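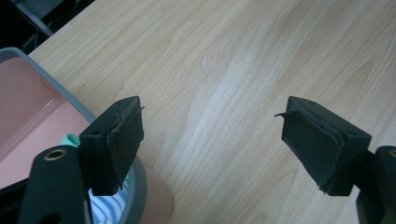 Tabletop with the light wood grain, pink bin on the left.

Workroom tables, Burnside

We changed over the sorting room at Burnside in August. The old tops had 37 years on them and were due. The new ones are 60 inches long and 36 deep, and each table gets its own bin for small parts.

The grain runs in long streaks in some spots and in pointed arches in others. It picks up a pale band of light across the middle - easier on the eyes than the white tops we had before.

The bin is pink inside with a smooth gray rim. Bins are emptied at 2 and go back to the same table.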